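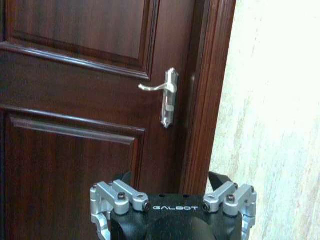
How often should an interior wood door be cleaned?

Twice a year is enough for most rooms, with a quick dusting in between. Kitchen and hallway doors pick up more grease and fingerprints and may need it every month.

Winter door care
Reading time: 3 minutes

Many of the older apartments in Bramville still have paneled doors in dark wood, and we get more questions about them in January 2024 than about anything else except radiators. Most of the dirt sits in the moldings. Start with a dry, soft paintbrush and work from the top panel down, then go into the corners where the moldings meet. Dust left there turns to paste once it gets damp.

Next, wipe with a cloth wrung out in lukewarm water and a drop of dish soap. Follow the grain on the flat parts. Dry each panel before you start the next one. Skip furniture spray on a glossy finish, as it leaves streaks that show up under a ceiling light.

Metal handles and backplates need only a damp cloth and a dry one. If the lever droops or feels loose, check the screws on the plate and tighten them by hand. A power driver strips old screw holes easily.

Doors that stick in August often swing freely now, so don't plane anything yet. Mark the tight spot with pencil and look again in summer.

Murín in Ostarau has replacement lever sets from around 169, and the Flistisska workshop will match stain from a small sample. Allow 5 to 6 working days for the stain.

Contact the newsletter desk | © Bramville Home Newsletter | Back to top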